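In Defense of the Stupid Switch

My lamp has been updated. I learned this at six in the morning, standing in the dark, pressing a lamp that was busy improving itself. It's a Drorka, a brand I bought because the box said it would simplify my evenings. It had been a lamp for two years and in all that time I had never once wished it were a newer version of a lamp.

I should say that I am not against progress. I like dishwashers. I like the little light inside the refrigerator, and I've never lain awake wondering if it's really off. My quarrel is with the slow disappearance of the switch, by which I mean a thing you press that does what it did yesterday.

Count up what has gone. The stove at my sister's place has a sheet of black glass where the knobs used to be, and it can't feel a wet finger, so you can't turn down a pot that is boiling over onto the one spot you need to touch. The thermostat at my office, a Tamuno, wants a password. We are 14 people in sweaters and one of us set the password, and that person has moved to Denver. My new kettle has a program for white tea. I've had it since April and have yet to meet anyone who drinks white tea on purpose.

The people who sell these things will tell you that a button is limiting. Well, yes. So is a door. I paid 40 dollars for a fan with three speeds, and I know what each of them feels like on my face. The Drodura fan that replaced it offers "breeze profiles" and cost a good deal more, and I spend the hot months hunting for the profile that feels most like Medium.

There's a money side to it too, and it isn't in our favor. A switch is a dull part that somebody has to make, fit and pay for. A patch of glass or an app is cheaper, and it can be changed after you've brought it home, generally so that it asks you to sign in. My lamp's terms of use run to 700 lines. I read as far as the part where the company reserves the right to discontinue light. (I'm paraphrasing, but not by much.)

Then there are guests. My mother can work any lamp made before 2000. In my house she sits in the gloom with her coat on her knees, too polite to ask. I've tried to teach her the phrase that turns on the hallway, but she says please at the front of it and the hallway won't listen. I'd call that a design fault, and not my mother's.

So I'd like to put in a word for the dull end of the hardware store, where things still have parts that go in when you push them. The power strip is my idea of a finished invention. You plug things into it. It has no opinion about your evening. Even when the makers get fancy and give it colored buttons, they are still buttons, and I can forgive a good deal of color for that.
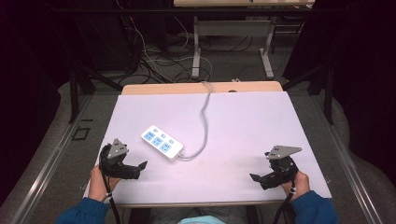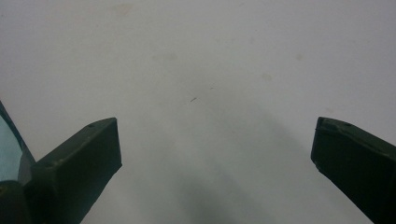 An earlier version of this ran in the neighborhood newsletter, and a reader in Cokisia wrote back that I had it wrong, that her husband's hands shake and being able to talk to the lights has given him back the run of the house after dark. She is right, and I've told her so. She added that she would still like a switch on the wall for herself, as he goes to bed early and she doesn't care to wake him by shouting at the ceiling.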